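We use cookies to make this site work. Accept all | Manage settings

Pamano cell – set up and upkeep of the simulated arm
Student project report, 14 Aug 2025

What we had to do: get the Pamano kitchen cell running in the simulator, keep it running, write down what broke. Took over from the May group. Their notes were thin.

Set up
Base first. Fixed behind the counter, then joint limits typed in by hand from the Binura sheet. Two were the wrong way round, arm folded into itself on start up. Swapped them – fine after that.

Gripper next. Closing force was left at 200 by the last group, far too much, food models shot off the counter. Down to 8. Slower but it holds.

Upkeep
Clear the log every 3000 steps or the whole thing crawls. Re-zero the wrist after any crash, not just the bad ones. We forgot this twice and lost run 1340 becuase of it.

Check before each run: fingers open and empty, hanging clear above the back of the counter, muffin and the brown fruit standing apart with bare stone between them. 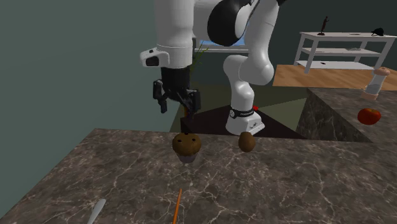 Faults still open
Wrist drifts on long runs. Hämmerli plug-in gives a warning on load, ignored so far. Left finger sometimes lags the right when closing – we think its a damping value, ran out of time to test.

Comments (2)

wivow_user: had the same drift, lowering the time step helped a bit

benchrat: which sheet did you use for the limits? mine has them swapped too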